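Wrapping Soft Gifts in Tissue

Scarves, T-shirts and other soft things have no corners, so they slide around in a box and look messy in a bag. A sheet of tissue fixes most of that. These tips work for presents and for clothes going into storage.

Pick the paper
Plain white tissue goes with everything. Use unprinted sheets for anything you plan to store for months, and keep the printed ones for gifts. Gramport sells it in flat packs, which crease less than rolls.

Clear the table
Wipe it and let it dry. Damp tissue tears as soon as you pull on it. Set the basket to one side where you can reach it.

Place the cloth
Lay the tissue out first and put the cloth in the middle. Dark fabric shows every bit of lint, so go over it with a lint roller before you fold. Straighten out any bunched parts and fold the cloth in thirds. Creases in the tissue don't matter at this stage.
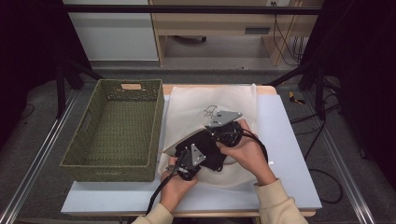 Close the packet
Bring the long sides over first, then the ends. One small piece of tape is enough. Leave it off if the packet is going in a drawer.

Fill the basket
Put heavier packets at the bottom, seam side down. With an open-weave basket, line the bottom with a spare sheet.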